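Ink notebook: the yellow that won't sit still
January 29, 2019
by Hongmei Shao

Picking up where I left off on the Gudgate job. The short version is that the pale green is done and I love it, and the yellow is still being a pain.

The job again, for Guilan, who missed the start of it: a set of seed packet prints for the Gudgate garden shop, two inks per sheet, uncoated cream stock, water-based all the way. They want them to look "a little faded, like a kitchen from when my aunt was young," and that is a direct quote from Meng's email which I have taped over the sink. One ink pale, one ink strong. The pale one has to stay quiet under the strong one and the strong one has to not go muddy over it. Easy on a screen! Less easy with a bucket.

Green first, it's the happy part. Recipe 246 in the card box is the winner. It's the Pramier transparent base, the white, a tiny bit of the blue-shade green, and a smear of yellow oxide on the end of the knife to take the toothpaste out of it. I had been adding the oxide first and building up from there, and every batch came out khaki. Adding it last, after the green and white are already mixed in, gives me much more control. I wrote that on the card in red so that I don't forget it by spring, when I will absolutely have forgotten it.

Drawdowns of 246 are on the cork board, left side. On the cream stock it dries a hair warmer than it looks in the tub. On the white stock it stays cool and I don't like it half as much, so if Gudgate changes their mind about paper I'm going to argue.

Now the yellow. Zhiqiang mixed the first batch and it was gorgeous wet, really egg yolky, and then it dried and just disappeared into the paper. The cream stock is eating it. We put a sheet up by the door and stood at the far bench and I could not read the squash on it at all. I could tell there was something on the packet. I could not have told you it was a squash.

So I tried:

Two pulls, flash between. Better coverage, but the second pull shows a halo wherever the sheet moved, and on the Idard the sheets always move a little by the end of a stack. The register pins are worn. (Baoshan, this is me asking about the pins again.)

White underbase. Looks great and looks completely wrong. It has that sticker feel, like the squash was glued on. Also it's another screen and Meng isn't paying for another screen.

Warmer yellow, leaning orange. Reads from across the room no problem. But now it's a pumpkin. Lizelle walked past and said "nice pumpkin" without me asking, so there's my test result.

Darker line around the shape. This is where I've landed for now, and I kind of resent it, as I wanted the packets to have no outlines. But we have the strong green in the job already, so it costs nothing extra. I redrew the squash with a thin broken line on the shadow side only and left the light side open. It still feels loose and hand-cut, and from the door I can see what vegetable I'm buying.

The thing I keep having to relearn is that hue isn't doing most of the work. It's value, light against dark. You can have a perfectly lovely yellow on a perfectly lovely yellow and your eye slides right over it, and meanwhile a dark green on a pale mint jumps out even though they're both green and any color wheel would tell you they're cousins. I took grayscale copies of all the test sheets on the office copier and it's brutal. The squash is gone, flat gone, on everything but the outlined version. The pea pod is fine on every single one.

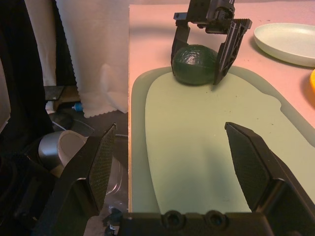
Dark green over pale mint in the first one, yellow on yellow in the second.
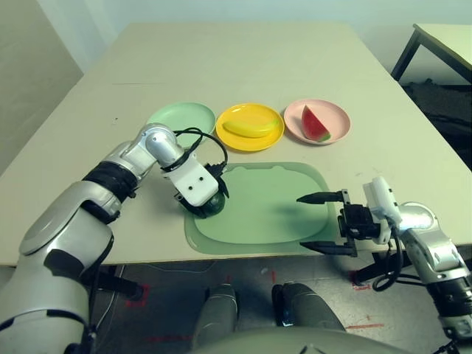
Same problem is going to come up with the sweet corn and the lemon cucumber, so I may as well redraw those now with the shadow line and not wait to be disappointed. The beet and the radish can stay how they are. The onion I honestly go back and forth on. It's the white of the paper with green tops, and on the copier it holds together, but only if the green block behind it goes all the way to the edge. If Guilan is cutting the film this week, please leave the bleed generous on the onion – more than you think.

Screen notes. The mesh we used for the first green test was too open for 246 and it laid down thick and took forever to dry. Went finer, and the flat areas evened right out. The finer screen does clog faster with the white in there, so keep the spray bottle by the press and flood after every pull, even if you're just stopping to move the rack. I walked away to answer the phone and lost the whole lower corner, the one with the planting instructions. Nobody buying beets needs half a sentence about spacing. Reclaimed it, reburned it, fine now.

Exposure stays where it was. The unit counter says 3,349 and the lamp looks okay to me, but the edges on the small type are a touch soft and I'd like somebody with younger eyes to check the next burn under the loupe.

Drying: the bottom shelves of the rack are slower, same as every winter. I've stopped loading the lowest 5 shelves until the heater is sorted out.

Still to do:

– Mix a full tub of 246, label it, lid it with film on the surface of the ink
– Redraw corn and lemon cucumber
– One more go at the yellow with a bit less base in it, just so I can say I tried
– Proofs to Meng, outlined and not outlined side by side, and don't tell them which one I like
– Pins!!

If the stronger yellow works on its own I'll take the outline back off the squash and be very pleased with myself. If it doesn't, the outline goes on all three and we print. Delivery is May, which sounds far off until you remember that the packets have to go to the folder after us, and last year the folder sat on our job for ages.

Zhiqiang, your first batch is in the small tub with the blue lid. I didn't throw it out. It would be beautiful on dark paper.

Recent entries
Why the white ink skins over (and the film trick)
Cleaning the Idard, part 2
Cream stock, white stock, and what they do to red
Squeegee sharpening, with complaints

Shop notebook, kept by whoever is at the bench. Questions to Hongmei or Lizelle Chauke at the front desk. © 2019 | Back to top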